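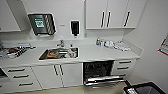 Questions I get about our instrument room

I'm Candela Valcárcel, and I look after the sterilization room at a small dental practice called Bretby Dental. I've been doing this long enough that people write to me about their own counters, their own sinks and (mostly) their own bad habits. I answer the same things over and over by email, so I've put them on one page. It's how I do it in my room. Your state and your manufacturers get the last word in yours.

Why is everything white?

Because I asked for it! White counter, white drawers, white cabinets above. Any splash shows up right away, and I'd much sooner see it than miss it. The handles are dark, and that was the one bit of style I let myself have. Assunta Fontana at our other office went with a speckled gray and she's been squinting at it ever since.

Is one sink enough?

For us, yes. We have two dentists and a hygienist. The sink is stainless steel and sits in the middle of the counter, so I've got space to work on both sides. If I had a bigger practice I'd want a second one, and I'd want it deeper. Please get a faucet that's tall enough to get a tray under. I've worked in a place where you had to tip every tray sideways and the water went up your sleeve.

What goes in the sink, and for how long?

Instruments and trays that need a rinse or a wash, and only while I'm standing there or coming right back. It's very easy for a sink to turn into a parking lot. On a busy morning mine does fill up, I won't pretend otherwise, but I clear it before lunch and again before we close.

Do you scrub by hand?

As little as I can get away with. Most things go through the ultrasonic bath. When I do have to scrub, I wear the thick utility gloves (the exam ones are no match for a sharp scaler), use a long-handled brush and keep everything low in the water so it doesn't spray. Glasses and mask on, every time, even for one instrument.

How do you keep the hand tools from getting mixed up?

They travel by tray. What went into a treatment room on a tray comes back on that tray, and I go through it at the counter before anything else happens. It can look like a jumble when it lands, all those handles side by side, and new people panic a little. Pick up one at a time, by the handle, points away from you. Nhàn Ung taught me to say the name of each one out loud when I was learning and I still catch myself doing it.

Which side is dirty and which side is clean?

You pick a direction and you never go backward. In my room the work runs left to right with the sink between. If you're setting up a new room, stand in the doorway and walk it through with an empty tray before the cabinets go in. I did that in June with masking tape on the floor and ended up moving the drawers.

Do the spray bottles stay out?

One does, back near the wall where I can grab it. Everything else with a label on it goes in a cupboard. Whatever you keep out, label it, including the bottle you just refilled and are sure you'll remember. You won't.

Where should the soap go?

On the wall right above the sink! I feel strongly about this one. Our first room had the soap by the door, and everybody dripped across the floor to get to it. A wall-mounted dispenser also leaves the counter free, and you can wipe straight underneath without shuffling bottles around.

Towels: cloth or paper?

We use both. I like a flat pile of white towels at the end of the counter, well away from the sink. Covadonga Ibarra wrote to tell me she uses paper only, and that's fine too, just budget for it. When I last priced it, a case of 2000 sheets went a lot quicker than I'd hoped.

How many pouches do you keep on hand?

I open a new box of 100 when the old one gets thin and reorder when I'm down to two boxes. Date every pouch before it goes in the sterilizer. A fine-tip marker on the film side bleeds on some brands, so try it first on the edge.

What do you do at the end of the day?

Sink emptied, rinsed and wiped dry. Counter wiped from the clean end to the dirty end. Small containers lifted up and wiped under, then put back. Drawers shut. I write up the log last, standing up, or I'll sit down and stay there.

Can I come and see the room?

Sure, if you work in a practice and you ask first. Call the front desk and ask for extension 58. Leire Sarmiento keeps my calendar and she'll find you a quiet hour.

Page last updated 31 March 2021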